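About Clurstead

Home / Services / About us / Contact

Who we are

Clurstead is a small test shop for robot hardware. Grippers mostly. Also arms, wrist cameras, controllers, the odd cable that keeps failing at the same spot. People send us two or more things that claim to do the same job, we run them side by side, we write down what happened. That's the business.

We don't build robots. We don't sell robots, or take a cut from anyone who does. Asked a lot, so it goes first.

Started by Obaidul Amarasinghe, who spent years on the buying side and got tired of picking a gripper off a spec sheet. Payload, stroke, repeatability, all very nice. Then it meets a yogurt pot. The first tests were done on a kitchen counter with 2 borrowed hands and a bathroom scale. We have better scales now.

What we test

Parallel grippers, two finger and three finger. Hand-held ones too, the kind a person carries around to record a task before a robot ever tries it. Soft fingers and finger pads, which wear out quicker than most customers plan for. Suction, on request, though there are labs better at it than us and we will give you their number.

Arms up to table size. Anything that needs a floor bolted cage, sorry, wrong building.

Cameras: wrist view, overhead, wide lens against narrow. We look at what the camera can still see once the fingers are closed on something, because that is where a lot of setups go blind. Controllers: lag, dropped commands, how it behaves when you pull the network, how long until it's usable again after an e-stop.

How a comparison goes

You tell us the job. A real one please. "General picking" is not a job. "Take the mug off the shelf and don't spill" is a job.

We pick the objects with you. Our own shelf of test objects is at 816 and has its own spreadsheet, with weight, size, surface and how many times it's been dropped. Cups, packets, bottles, boxes, tools, cards, things with no good side to hold. You can send your own parts as well, most people do.

Then the same person runs the same task with each gripper, same lighting, same order, then the order gets flipped and we do it all again. Somebody always asks why the second round. Operators get better as the day goes on and the gripper that went last was winning too often. Took us a while to catch that, and two early reports had to be redone at our cost.

You get the numbers, the video and a written report. Plain words. Average length of a report is 39 pages and most of that is tables, the first two pages are the bit your boss will read.

The kitchen corner

We keep a lot of the hand-held work out of the lab proper and in places with normal stuff in them. Fridges, brick, chairs, bad shelves. A clean bench makes every gripper look good. Reaching near an open fridge door with a cup in the fingers tells you more in ten minutes, and you find out fast what a wide lens does to straight lines and how much of the view your own fingers take up.

Cups are a favorite here. A metal rim is slick, the wall is curved, and the pads have to do all the work. We run mesh-textured pads against smooth rubber and against bare plastic, and the ranking changes when you tuck something flat in alongside, like a sheet of paper or a card. Sounds silly. Customers' robots meet it all the time, labels, napkins, receipts stuck to things.

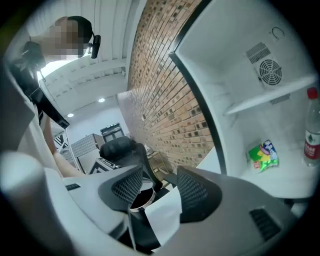
What we have learned so far

Not trade secrets, we tell anyone who calls.

Pads matter more than motors. If you have budget for one upgrade try the pads first.

Light plastic housings are fine. People worry about them, then they pick one up for an afternoon and stop worrying. A heavy hand-held unit is the one that gets put down every five minutes, and the recordings suffer for it.

Finger length is a trade. Long fingers reach the back of a shelf, and they flex. Measure the flex, don't eyeball it.

Wide cameras are worth the distortion for most jobs. Calibrate them again after every knock. Every one, even the little ones.

If the software needs a particular laptop, write that down somewhere before the person who set it up goes on vacation.

Who does the work

Obaidul runs the bench and signs every report. Call the main number and he's often the one who picks up, sometimes mid test, so be patient if there's a clatter.

The rest of us are five, counting the part timers. Two on hardware, one on cameras, one on data, one who does scheduling and shipping and keeps everybody honest about deadlines. Nobody has a fancy title. Backgrounds are mixed: packaging, bicycle repair, a hospital supply room, one actual robotics degree.

We hire now and then. Steady hands and neat notes beat a long resume. If you can do the same dull thing forty times and still notice that the last one was different, write to us.

Who we work with

Warehouses, small manufacturers, university groups, a couple of food companies that like to stay unnamed. Plarus has been with us the longest, they send every new finger design before it gets a part number. Ranasinghe came on for the controller work and stayed for cameras. Proltance lends us arms for long runs, over 5 weeks in one case, and does not see results from other makers. That is in the contract. Same rule for all of them.

Independence

Everyone pays the same rate. A maker can pay for a test of their own product, it says so on page one when they did. They can't edit the report. They can add a reply at the back, and some have been pretty sharp with us, which is fine, we print it as it comes.

If we get something wrong we fix it and put the old number next to the new one. Corrections list is on the reports page, its longer than we would like.

Lead times

Simple two-way gripper comparison, usually three weeks from when the last box arrives. Camera jobs a bit longer. Controllers depend on how much of your stack we have to install, and please send the license keys WITH the hardware. Please.

Rush jobs: ask. Sometimes there's a gap in the schedule. We will not skip the second round to make a date though.

Shipping stuff to us

Pack the fingers separate from the body. Put your name inside the box as well as on it. Batteries need the right sticker or the carrier sends them back, and then we all wait. Include spare pads, at least one set per gripper, since we will wear the first ones out. Units go back to you cleaned, in the same box if the box survived.

Visits

Yes, by appointment. Weekday mornings are best, afternoons are usually recording and we can't have talking in the room. Closed shoes if you plan to stand near the arms. Coffee is ok, keep it away from the bench.

Contact

Use the form, or call. Tell us what you are comparing, what the job is and when you need to decide. Pictures of the objects help alot. We answer in two working days, quicker if the question is short.

Page last updated Feb 7, 2021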